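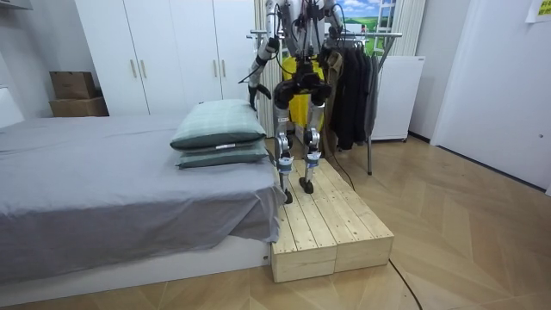 Reach is the first quantity to fix when a legged humanoid is asked to work over furniture. Session notes, demonstration day at the Skjelbred test apartment, 14/06/2019. Read them together with the February handout on workspace analysis. A reach envelope is normally drawn from the shoulder, with the floor as the zero plane. For a bed task the useful zero is the top of the pillow stack, and the height of whatever the robot stands on enters as an offset. In the bedroom station the offset comes from a low platform of pine planks, built as two blocks and set directly against the bed. The feet stand on the planks, one farther back than the other, so the support polygon is not a plain rectangle. Sketch it before doing exercise 2.

Terms used during the visit:

Flatden: the grasp planner. It treats cloth as a sheet with one held point.
Zoltden: the balance controller.
Ustus: the logging tool. Default buffer 3,000 samples per channel.

Garment handling was the main item. A garment held at one point hangs in folds, and its lower end makes contact with the bed or pillows well before the gripper gets near them. From that moment the load on the wrist drops as more cloth is supported from below. Flatden has no term for this. Zoltden sees it as a slow disturbance and corrects at the hips.
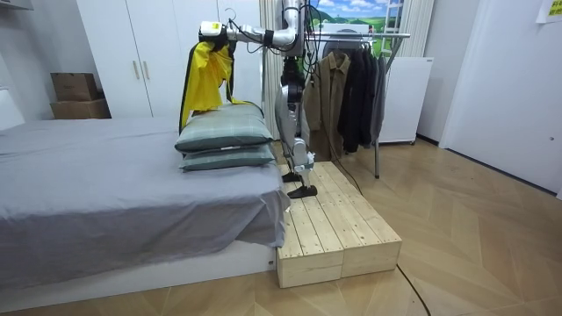
The correction is small, but it matters when the arm is extended sideways, as the moment arm is then close to its maximum. Use the static case first: sum moments about the edge of the forward foot, ignore the cable, and take the cloth as a point mass at the gripper. Then repeat with half of the cloth supported.

Exercises, 10 points in total. Hand in the sketch with part 2 — no sketch, no credit for that part.

1. Derive the platform offset for a given pillow height.
2. Draw the support polygon and mark the center of mass limits.
3. State which Ustus channels would show first contact of the cloth.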